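Drornlow workshop's cutlery project has grippers, a blanket and no robot yet

The shared workshop on the ground floor of the old Kandasamy building in Drornlow says it is building a machine that can put away the silverware. After almost 2 years, what it has to show is a good deal of recorded handwork and an arm that still sits in pieces on a shelf.

The project is called Mikano. Raghavendra Chettiar and Deepika Mathew started it as a home build and moved it into the workshop when it outgrew Mathew's spare bedroom. Their plan is to have people do the chore themselves with hand-held grippers, record the movements, and train a two-armed robot on the results.

"The arm is the easy part," Chettiar told members at an open evening in August. "You can buy an arm. The part you can't buy is someone picking up a fork the way a person would."

Members have heard similar things before. A laundry folder promised in 2014 was meant to be finished by the following spring, and its frame now holds up a drying rack by the back door. Adelmo Zanetti, who worked on that one, came to the August evening and asked the question others were stepping around: how many of the recordings have been played back on a real arm?

None so far, Mathew said. The group has logged 3548 attempts at moving forks, spoons and chopsticks in and out of a holder. Of those, 1513 were judged clean enough to keep. She described that as a good rate. Zanetti said he would want to know what was wrong with the rest before calling it anything.

The sessions are held at Mathew's home, where the utensils are laid out on a thick flowered blanket. The softness is deliberate, according to Chettiar, who says cutlery on a hard tabletop slides away from the fingertips. That may be so, but most kitchens have hard tabletops, and the group has no date for trying one.
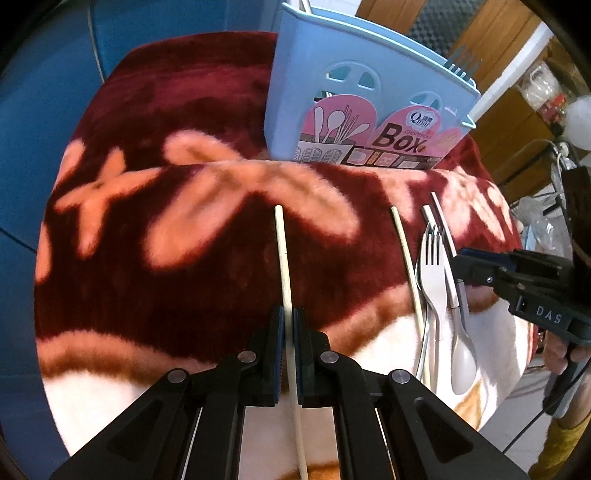

A gripper closes on a chopstick during work on the Mikano project. The forks, the spoon and the second chopstick are on the blanket by the holder.

Chopsticks have become the favorite test piece, being thin and easy to lose. Zoriana Kravchuk, who handles the software, said the grip itself worries her less than the moment of letting go. People make small corrections at the end without noticing, she said, and she isn't sure the recordings catch enough of them.

It was the most convincing remark of the evening, and it didn't help the schedule. The group now wants to have one arm moving by next summer and has asked the workshop for bench space near the window. Meenakshi Iyer, who books the benches, has offered them a shorter trial first — a corner spot, to be reviewed once the arm has picked something up.

The bench comes with a laminate top. Chettiar said they would probably bring the blanket.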